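About Hondlow

We make robots stop. Plenty of companies will sell you one that goes, and we wish them well, as they send us most of our work.

Hondlow began with a fault. Our founders were building a tabletop sorting arm called Ista, and in May of its second year it was told to put down a piece of fruit. It agreed that it had. The log said "released," the status light was green, and the arm swung home at full speed with the fruit still in its grip and a technician's coffee in its path. No one was hurt. The coffee was a total loss, and so was the demo, which had guests.

The cause was a position sensor that reported where the fingers had been told to go, and never checked whether they'd gone. It had passed 1565 test cycles that way. We pulled Ista apart, found 2 more faults of the same family, and noticed we were enjoying ourselves more than we had while building it.

What we do now

Customers send us robots that have misbehaved, or that they suspect are about to. We run each one through Dronidel, our fault bench, where we break things on purpose: unplugged encoders, late messages, a stop button wired by someone in a hurry. A standard run is 300 handling tasks with everyday objects.
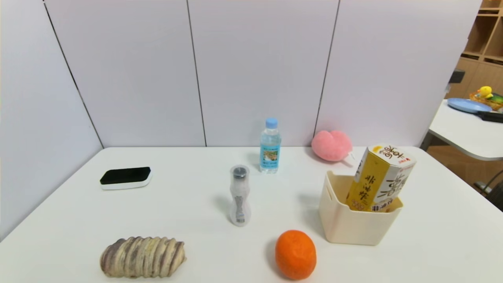 Groceries and household odds and ends have taught us more than machined test blocks ever did. A steel cube is the same cube every morning. Fruit isn't, and a robot that trusts its own paperwork will sooner or later find that out in front of guests.

The report you get is in plain words and puts the worst news on page one. We've written more than 50 of them. A few customers have stopped speaking to us, then called back.

Where we are

Our workshop is in the old Nedeljković building, second door, the one with the dent. The dent was Ista too.

Page last updated 16 November 2024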